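Went to the Toslow open day on Saturday. Robots for the home, free coffee, a tote bag I did not need. I've been burned by these things before, so I took notes. Thread.

**1/** The setup: a former carpet showroom out past the ring road, maybe 80 folding chairs, a big screen at the front. The invitation said "see our kitchen assistant at work." I drove 121 miles on the strength of the words "at work."

**2/** First surprise: the kitchen was on the screen. All of it. The morning session was simulation only, with a real arm promised for "later in the program." Hold that thought.

**3/** To be fair, simulation is a normal way to do this. You can practice a grab a thousand times and never mop anything up. My problem is with an invitation that lets you picture a countertop and then hands you a render of one.

**4/** The presenter was Thomas Leone, who runs the household side. Pleasant guy, quick on his feet, said "robust" eleven times before the first break. (Yes, I kept a tally. The chairs were hard.)

**5/** The pitch: you tell the arm to clear a counter, it works out what's on there and puts things where they belong. He said the system, which they call Pisach, had been through 2827 practice runs in the past month. I asked how many different kitchens that covered. He said he'd get back to me.

**6/** So what did we watch? Mostly bottles. Bottles and pepper grinders on a very expensive-looking island. 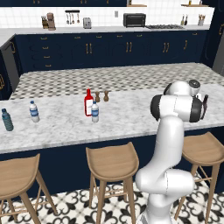

*Toslow's simulated kitchen, with the arm over by the right side of the island. I'd take the navy cabinets.*

**7/** I'll give them the bottles. Clear water bottles are a mean thing to ask a robot to find, and there are two that match, so "get the water" is already a bad instruction. A red glass one with a long neck is a decent choice too. Somebody there has thought about what goes wrong.

**8/** But look at how much room everything has. My counter has mail on it. It has a banana, a charger, the lid to something, and a kid's drawing stuck down with jam. I asked if they had a messy version. Leone said clutter was "on the roadmap." I wrote down "no."

**9/** The woman next to me asked the best question of the day: what does it do when it drops something? He talked for a good four minutes about recovery behavior. We did not see any recovery behavior. She asked again. He moved on to the next slide.

**10/** She works for Clenska, it came out over coffee, and they're looking at arms for care homes. Her point was that a missed grab in a simulation costs you nothing and a missed grab in a resident's kitchen is glass on the floor next to somebody in socks. I've been chewing on that ever since.

**11/** There was also a success figure on a slide. No word on what counted as success. Is it a success if the bottle gets picked up? If it gets put down standing? If it ends up in the right cabinet? I asked. "All of the above, depending on the task." OK.

**12/** Now, the real arm. It came out at 2:30, bolted to a cart, with a folding table in front of it. No island, no tiles, no cabinets. One plastic cup.

**13/** It picked up the cup. It took long enough that the man behind me started a phone call and finished it. Then it put the cup down, upright, pretty much where it had been. People clapped — I clapped, I'm not made of stone — and then the cart went back behind the curtain.

**14/** I asked if it could do the cup again with the cup moved a foot to the left. There was a look between Leone and the guy with the laptop. The answer was that they were "tight on time." We then had a 25-minute break.

**15/** Things I liked: the staff didn't talk down to anyone. They admitted, when pushed, that the jump from simulated kitchen to real one is where most of their work is now. And the handout from Mac Mathúna, the firm doing their safety review, was plain and readable and listed what hasn't been tested yet. Best piece of paper in the tote bag.

**16/** Things I didn't: the sign-up desk by the exit. They want some 500 households for a trial list and they're taking deposits. Refundable, they say. I read the form twice and couldn't find a date on it anywhere, for delivery or for the refund.

**17/** I did not leave a deposit. I left my email and three questions: how many kitchens, what counts as success, and can I come back and move the cup.

**18/** If you went to the afternoon session in October and saw more than one cup, please reply. I'd like to hear what it did. Coffee was good, by the way.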